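Filed under: Grow Log / Gourmet & Functional

25th January

Lion's mane, second flush. Cut three clusters this morning, 496 g fresh. The first flush was heavier, as expected on a block this size. Teeth were just under a centimeter, no yellowing. Sliced to 5 mm and loaded on four trays.

Drying at 45 °C overnight, then a cracker test before grinding. The August batch went into the jar too early and caked, so I am adding two hours this time.
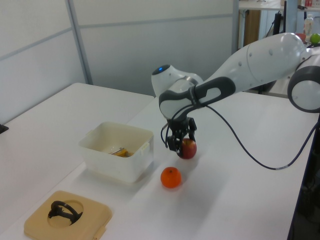
White arm, black gripper, cable on the table.

Extraction notes. Eun-seong Bang sent her ratios for the dual extract and I will follow them except for the alcohol step, where she uses a longer soak than I have jars for. Hot water first, 11 parts water to one part dried fruiting body, held below a boil for two hours. Strain, reduce, cool. Alcohol soak runs separately for 18 days, shaken once a day. Combine slowly or the polysaccharides drop out as a stringy white mass. If they do, stir and label it "shake before use."

Grain spawn from Satow arrived. Two bags, both well colonized, one with a damp corner. Put the damp one in quarantine on the lower shelf. The Mirkotton filter patches are holding up better than the old ones and I will order more.

Humidity controller: the Zundari unit reads four points high against the salt test. Entered the offset. Fan cycle unchanged. 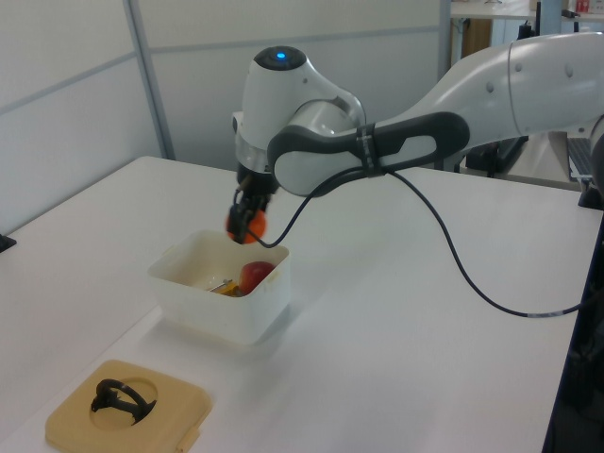
Orange ball in the gripper, by the rim of the container.

Reishi is still in antler form. CO2 is too high in that tent. Opened the lower vent one notch and will check for cap formation in a week. No contamination on the plates except number six, green at the edge, discarded.

To do: order jars, recalibrate the scale, ask Eun-seong whether she weighs before or after trimming the base.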